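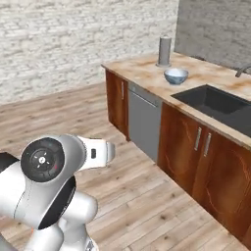
Progress report: simulated kitchen demonstrations
Prepared by Raquel Mendes for the Cedamberg program office
2024-02-28

Status

We have 3051 demonstrations recorded in simulation, all with the single white arm in the kitchen layouts. The target for this period was 1000 per task across three tasks, so we are slightly over. The tasks are opening the dishwasher, moving a bowl from the counter to the sink, and opening a base cabinet by its bar handle.

What changed since October

The Clamthorpe layouts were replaced with the Surndale set. Surndale has 11 kitchens, with different countertops, cabinet finishes, floors and wall textures. The brick wall and marble-patterned counter kitchen is now our default for checking new builds. Episodes start with the arm over open floor, clear of the counter, and the start pose is varied a little each time.

Problems

Dishwasher episodes take the longest to collect. The handle strip is thin and operators often need a second approach. We keep those episodes and tag them as retries. Bowl episodes lost time to a contact bug at the sink rim, fixed in the current build. The affected episodes were deleted and are not in the total above.

Training

The first policy was trained on cabinet data only. Results for all three tasks will come with the next report.

Next period

Add the Pálfi object set (bowls, canisters, cups). Hold back three kitchens for testing. No change to the budget is requested.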